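Teaching two arms by hand: Vedircombe's assembly trials

Zuzanna Brzozowska runs the demonstration work at Vedircombe, where operators drive a pair of arms by remote control and every movement is logged for later training. The current task is a white frame with upright poles, handled with both grippers. We spoke on 24/09/2018.
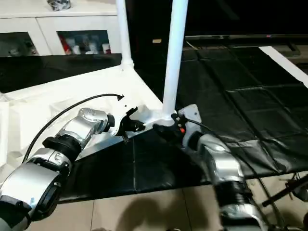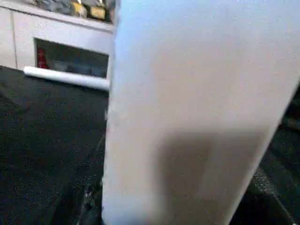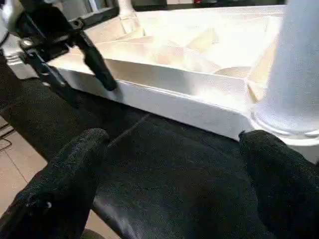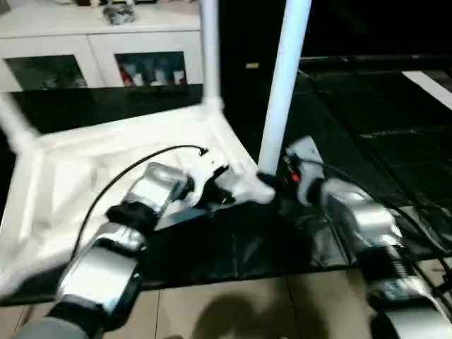

Views from the head and wrist cameras.

Brzozowska keeps the recordings short. "An operator gets one attempt per file," she said. "If the pole slips, we save it under a different label and start again." The set now holds 1251 demonstrations, of which 621 passed review. She wants 2000 before training begins in November.

Her team first tried guiding the arms directly by hand. "It's quicker to learn, but the operator's own arms get in front of the head camera. With remote control the cameras see what the robot will see later." The drawback is touch. The operator feels no force, so contact has to be judged from the video and from a motor current reading that Jatent supplies in its control software.

Wrist views matter most in the last few centimetres, she said, though they are often blocked by whatever is being held. "You lose the wrist view and go back to the head view. Good operators switch early - new ones wait too long and push."

Loose material is harder to teach than rigid parts. Lukach, which builds the leader arms, has asked for the rejected files as well, and Oshima is checking the time stamps between cameras. Brzozowska has found 917 files so far with no timing fault. The others will be realigned next, starting with the oldest.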